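Zarkden opens second desktop repair bench at Sarovcombe

Fri 14 October - Zarkden has opened a second bench for old desktop computers at its Sarovcombe workshop. Towers only for now, no laptops, no printers please.

Demand has been steady all year. The first bench has put over 495 machines back into homes and school offices, and the wait had blown out to 47 days. Too long, says workshop manager Sabine Gerlach.

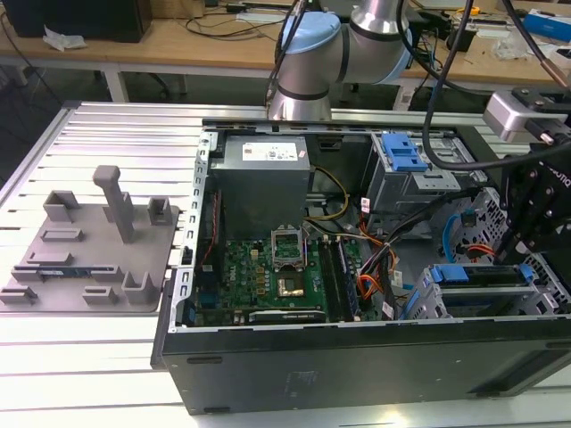 "Most of what comes in isn't dead," said Gerlach. "Side panel off, look at the power supply, memory, the cabling. Often its one part. People throw out the whole tower for one part."

Machines past saving get stripped. Drives, memory and power supplies are sorted and tested, the rest goes to metal and plastic recyling. Drives are wiped before anything else happens to them, or handed back at the counter if the owner prefers.

Drop-off at the Aranda Street door, weekdays until 5. Bring the power cord if you have it. Leave monitors at home. Limit of 2 towers per household, bigger lots from offices by arrangement.

Evening classes on basic desktop repair start in November, bookings open now.

Media contact: Tiago Lobo, Zarkden, Sarovcombe workshop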